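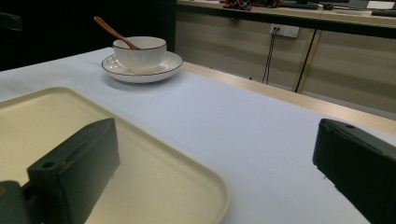 I have been meaning to write about soup for a while now, and since the heating in our building went off for the season and the kitchen has been chilly in the mornings, this seems like as good a time as any.

For years I was a person who ate soup only when I was sick. It came out of a can, I drank it standing at the counter, and I thought of it as something between medicine and a missed lunch. Then last November I had a long stretch of working from home (the bridge on Plunholm Road was closed and the detour added an hour each way), and I got so tired of sandwiches that I bought a big bag of split peas and a ham bone and just started.

That first pot was terrible! I put in far too much water and no salt until the end, and I ended up with 11 servings of something gray. I ate every one of them out of pure stubbornness. By the last couple I had figured out that a spoonful of vinegar helped, and so did toasted bread, and so did letting it sit in the fridge for a night so the peas could finish falling apart on their own.

Since then I've made a pot nearly every week. My regulars are the split pea, a carrot one with plenty of ginger, and a cabbage and bean soup that I copied from the lunch counter at Stevico, where they used to let you refill your bowl until two o'clock. Mine isn't as good as theirs. I think they cook the onions much longer than I have the patience for – I give up when they go golden, and theirs must go nearly brown. 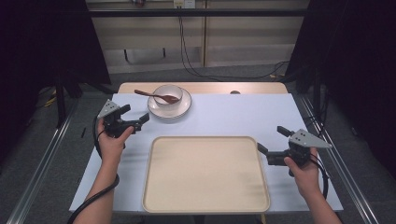
White bowl, matching saucer, wooden spoon.

I've gotten fussy about spoons, too. Metal ones get too hot for me and clink, and I eat slower with a wooden one, so the bowl lasts through a whole chapter of whatever I'm reading. My sister thinks this is ridiculous and brings her own spoon when she visits.

Now, about freezing. Leave some room at the top of the container, and write on the lid what it is, even if you are completely sure you'll remember. I had three identical tubs of orange soup in there this winter and one of them was pumpkin pie filling, which I did thaw, and did heat up, and did put pepper on. Potatoes go grainy in the freezer, so I add those fresh when I reheat. Beans are fine. Noodles are hopeless.

Next on my list is a barley soup with mushrooms. I bought the barley at Toivonen, that little grocery by the post office with the bins along the wall, and I've got almost 300 grams left after a first try that soaked up every drop of broth and had to be eaten with a fork. If anybody has a good ratio for barley, please leave it in the comments, because I'd really like to get it right before it's too warm for soup altogether.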